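Flallari 양팔 조작 학습 키트
제품 개요 | 연구 방법 | 구성 | 문의

Clarthorpe 정책 탑재 버전. 재고 3월 입고분부터 출고

한줄 요약: 빨대를 뚜껑 달린 컵에 꽂는 작업, 시연 데이터만으로 학습. 힘 센서 없음.

왜 빨대인가
가늘고 길고 휘어짐. 잡은 위치가 조금만 달라도 끝점이 크게 벗어남. 기존 방식(끝점 좌표 추정 후 경로 계획)은 잡는 각도가 바뀌면 거의 다 실패했음. 그래서 좌표 추정 단계를 통째로 뺐습니다.

방법
- 원격조작 시연 377회 수집. 실패 시연도 버리지 않고 라벨만 따로 붙임
- 카메라 영상 + 관절값 입력, 양팔 동작을 한 묶음으로 출력
- 한 번에 12스텝 예측, 앞쪽 절반만 실행하고 다시 예측
- 잡는 각도는 일부러 흩뜨려서 수집. 이게 제일 효과 컸음
- 학습 프레임 구간 3,923개. 정지 구간은 잘라냄 (안 자르면 컵 앞에서 멈춰버림)

Kramer 베이스라인과 비교
같은 컵, 같은 조명, 같은 시작 자세. 각도가 고정이면 차이 별로 없음. 각도를 흩뜨리면 Kramer 쪽은 뚜껑 가장자리에서 계속 미끄러짐. 우리 쪽은 헛치면 살짝 들었다가 다시 맞춤. 재시도 동작은 따로 코딩한거 아니고 실패 라벨 시연에서 나온 것으로 보고 있음. 확인 실험은 아직 진행중.

한계
투명 빨대 안됨. 종이 빨대는 끝이 눌리면 성공률 급락. 뚜껑 없는 컵은 오히려 테스트를 많이 못했습니다. 손잡이 달린 컵은 데이터 자체가 없음.

구성품
6축 암 2대, 평행 그리퍼 2개, 카메라 거치대, 학습 코드, 시연 데이터 전체. 작업대는 미포함이니 별도 준비 필요. 그리퍼 손가락은 교체형, 여분 한 쌍 동봉.

설치
전원 넣고 원점 복귀 후 캘리브레이션 28분. 중간에 끄면 처음부터 다시 해야 됨. 조명 바뀌면 재캘리브레이션 권장. 펌웨어는 출고시 최신버전으로 올려서 나갑니다

작업 사진 (Malotberg 시험실)

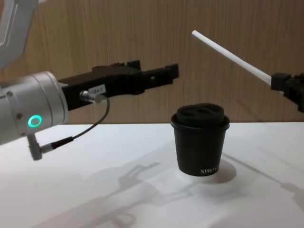
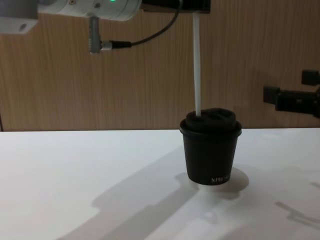
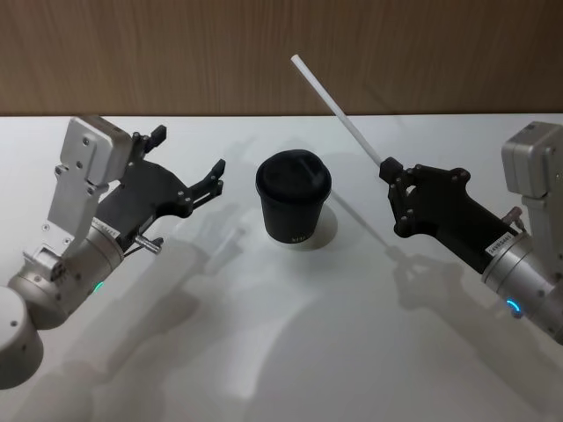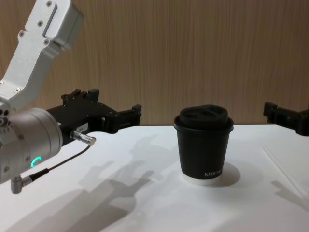 검은 컵, 흰 작업대, 나뭇결 벽 앞 세팅

사용 후기
각도 흩뜨려서 모으라는 얘기, 반신반의하고 따라해봤는데 우리 쪽 작업(시험관 꽂기)에서도 통했습니다. 다만 시연 수를 반으로 줄이니까 재시도 동작이 싹 사라지더군요. 실패 라벨 비율을 얼마로 두셨는지 문서에 없던데 추가 부탁드려요. 그리고 12스텝은 저희한텐 좀 길어서 줄여 쓰는 중입니다. 정지 구간 자르는 기준값도 같이 적어주시면 좋겠어요.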